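How to hang patterned wallpaper in a small alcove

I've papered three alcoves now, two of them badly, so consider this the notes I wish I'd had stuck to the fridge before the first one. An alcove looks like an easy job because it's tiny. It isn't that easy! You've got two inside corners, no room for your elbows, and a pattern that has to turn both corners without making you feel seasick every time you walk past.

Mine is in the back room, 1380 mm across, and I did it over a wet weekend in December with paper from Skiser. You won't need all of a weekend if you've done your filling beforehand. I hadn't.

What you'll want to hand

A plumb line or a decent level, a pencil (never a biro, it bleeds through), a tape measure, a snap-off knife with a whole pack of spare blades, a wide paste brush or roller, a smoothing brush, a seam roller, a bucket of clean water and a sponge. Paste-the-wall paper is much nicer in a tight spot than the sort you have to soak and fold. Buy one more roll than the sum tells you to, and check that every roll has the same batch number before you leave the shop.

Get the walls ready

Fill the holes, sand them, wipe the dust off, then size the walls with watered-down paste and leave it overnight. I skipped sizing on my first alcove and the paper grabbed the plaster so fast I couldn't slide it at all. If you're using a dark paper, paint the wall a similar dark colour first, especially down the corners. Any little gap at a seam will show bright white otherwise, and you'll see it forever.

Start in the middle of the back wall

Measure the width of the back wall, halve it, and draw a true upright line with the plumb line. Don't trust the corners to be straight. Mine was out by 17 mm from top to bottom, and this is a newish house.

Hang your first strip against that line and work outwards. Leave a good hand's width spare at the top and bottom and trim later, once it's had a few minutes to settle. Push the air out from the centre towards the edges with the smoothing brush, and wipe paste off the front as you go.

Big leafy patterns are my favourite for this. A stripe will tell on a wonky wall straight away, but stems that wander off at an angle are much more forgiving.

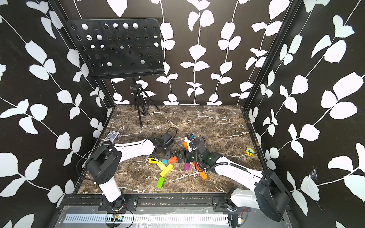

White vines and leaves on black, across the back and both sides.

Turning the corner

Please don't try to wrap a full-width strip round an inside corner. It'll look lovely when you go to bed and have pulled away by breakfast.

Measure from the edge of your last strip to the corner at the top, middle and bottom. Take the biggest of those, add 18 mm, and cut the strip to that width. Hang it so the extra bit turns onto the side wall and press it right into the corner with the brush. Keep the offcut!

Now draw a fresh upright line on the side wall and hang the offcut to it, overlapping the little turned edge. You will lose a sliver of pattern in the overlap. My friend Loretta Hutchins can spot it from across the room, but she did teach me the method, so fair enough.

With vinyl paper you'll need overlap adhesive for that bit, as ordinary paste won't stick paper to vinyl.

Matching the pattern

Look for the repeat on the label. If it says "offset" or "half drop", the match isn't straight across, so cut from two rolls in turn and you'll waste a lot less. Number the backs in pencil and draw an arrow for "up". I once hung a strip of ferns upside down and only noticed when I'd washed the brushes.

Trimming

Crease the paper into the skirting with the back of the scissors or a broad filling knife, then cut along the knife. Snap the blade after every strip — a blunt one drags and tears damp paper. Go over the seams lightly with the roller after 15 minutes or so, but leave it alone on anything embossed.

If something goes wrong

Bubbles usually vanish as the paper dries, so give them a day before you poke at them. A lifted seam just wants a dab of adhesive on a small paintbrush. For a tear, stick the flap back down with paste and touch in the edge with a matching felt pen.

Leave the heating low while it all dries, and keep your offcuts somewhere flat.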